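Day 5 of teaching two robot arms to pack a gift bag by remote control. My left hand and my right hand have stopped speaking to each other.

Efren says you stop thinking about the controls after 15 goes. I am well past 15 and thinking about them constantly.

Ronja did six clean ones before lunch and then asked if it was meant to be hard – so that's nice for her.
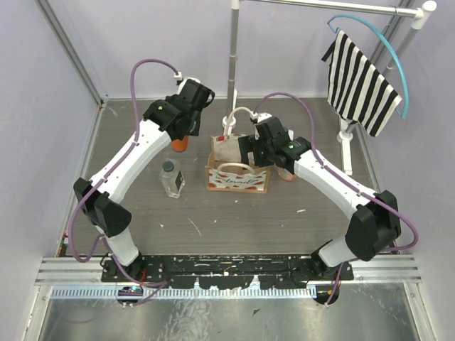

Right arm at the bag, left arm up by the orange cup.

Back on at 2. Sverre wants the bottle first this time.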